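The mustard maker of Mudel
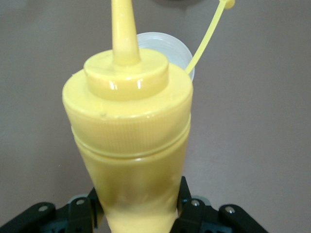

The woman who runs Corkier started making mustard in her mother's laundry, with a coffee grinder and a bucket. She moved into the old butter factory at Mudel a few years later and has stayed put. She asked for her name to be left out of this piece, as she says the label has never had it and she likes going to the shops in peace.

We spoke in November, at 6 am, before the first batch went on. She does not like talking once the mill is running.

"It's loud and I lose track of the vinegar," she says.

Mustard is a simple product on paper. Seed, vinegar, water, salt, and turmeric if you want the colour. She buys brown and yellow seed from growers in the district and soaks it overnight in 80-litre tubs. The heat comes when the crushed seed meets water, and it fades if you leave it too long before the vinegar goes in.

"People think hot mustard has something added to it. It's mostly timing. I've ruined tubs by answering the phone."

Her first customers were butchers. One of them took 5 jars on trial and rang back the same afternoon wanting a carton. For a long time she sold only the grainy kind, and she admits to being a snob about the smooth yellow style people put on sausages. The football club changed her mind. Its canteen wanted something kids would eat, and the canteen pays on time.

"I was rude about it for years and now it's half of what I sell. My own kids won't touch the grainy one."

The yellow took longer to get right than anything else she makes. Early batches split in the cold and came out watery on the first squeeze. She ended up grinding the seed twice and resting it for longer, and she dropped the sugar altogether.

The mill itself is a stone one, bought second-hand from Vasiliauskas, a family bakery that had used it for rye and was closing down. It cost her $2000 and a day's driving each way. She has replaced the bearings once. The stones need dressing every winter, and she does that herself with a hammer and chisel — badly at first, she says, and the mustard from that year was gritty.

Nelta, a distributor in the city, has offered to take the whole range. She said no to that, then yes to a smaller order of 200 cartons, and is still not sure about it.

"If I say yes to everything I need a bigger mill, and then I need someone to run it, and then I'm in an office. I've had an office job."

Asked what she eats it with, she says cheese on toast, most days, and corned beef when her mother cooks. She keeps the jars in the fridge, though she says the cupboard is fine if you get through them quickly.

The seed from last night was ready by then, and she went to put her earmuffs on.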